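Apr 21, 2023

Stopped the cell at twenty past ten this morning and it stayed stopped until after two. I want to get it down while I still have it in order, because Berkay will need something in writing on Monday and my notes from the day are on the back of a delivery slip.

The job was the same as all week. Strip the old office towers, drives out first, then memory, then the card, and put each part in its place on the fixture. We have 292 of them from the Adstead contract still on the pallets and we were doing well until today. The first four towers went through without a hand on them. On the fifth the arm went in for the lower drive, closed on the blue latch, pulled, and the latch didn't let go. It should have given up at that point. The force limit is there so that it gives up. It carried on pulling and the whole tower came with it, about a hand's width across the table, and one corner lifted.

I hit the stop. The tower dropped back flat and nothing fell off the table. I was standing on the far side by the desk, so I was never in reach, but Cengiz had been leaning over that same corner a minute earlier looking for a screw. He went rather quiet when he worked it out.

We locked it off at the wall and had tea before touching anything. That was Cengiz's idea and a good one.

Then the log. The Vostero controller keeps the last 600 lines and after that it writes over itself, which I have complained about before. We had enough. The limit for the drive pull was not set to what I set it to in February. It had gone back to the default, which is far too high for this work. The only thing that has changed since then is the update Soylu sent us on Wednesday, and when I looked at the other steps, two more had gone back as well. The memory step was all right. The card step was not.

So the arm did what it was told and the number it was told was wrong. I rang Soylu at eleven. The man was polite and said he had not heard of it from anyone else, and could I send the file. I sent the file. He rang back at half twelve to say yes, the update writes over the limits if they were saved under the old menu and leaves them alone if they were saved under the new one. There was no mention of this in the note that came with it. I read the note twice to be sure before I said so.

I put the limits back by hand and saved them the new way, then switched the controller off and on to see if they held. They held. Cengiz wrote them all on a card and taped it inside the cabinet door, so that anyone can check them against the screen before a shift.

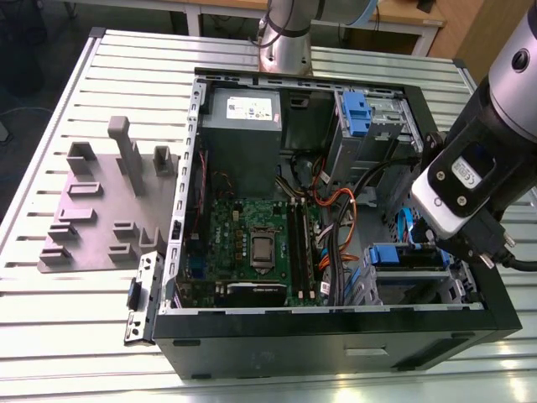 The latch itself was another matter. Once the arm was locked off I tried it with my thumb and it was stiff, with something sticky down one side, maybe a drink spilt years ago. It came free with a bit of work. A person would have felt that straight away and wiggled it. The arm has one way of doing it, and if that doesn't work it needs to stop and call one of us. I have asked for that before too.

Berkay came down at one and wanted to know how long. I told him I would not run it at full speed today whatever Soylu said. He didn't argue. He asked if the tower had been clamped and I had to say no, it hadn't. We stopped using the Bolow clamps last month because they got in the way of the side panel and cost us time on every changeover. That was my decision. If they had been on, the tower would not have moved, and I put that in the book under my own name.

Clamps back on from now. I moved one of them further along and it clears the panel if you load the tower carefully.

We restarted at ten past two, quarter speed, both of us outside the line. I had Cengiz hold the next latch shut with a cable tie beforehand to see what would happen. The arm pulled, stopped, backed off and put up the fault. We did it three times with the same result – then took the tie off and let it run. Got through six more before we packed up. Poor day's numbers.

The gripper fingers look straight to me but I'm not certain, so I have marked them to be measured before it goes back to full speed. A spare pair is on the shelf if they are out.

To do on Monday: measure the fingers, ring Soylu about the stop-and-call, check the second arm's limits against February as well. I only looked at the first one today.

Home by six. Back is sore from crouching at the cabinet.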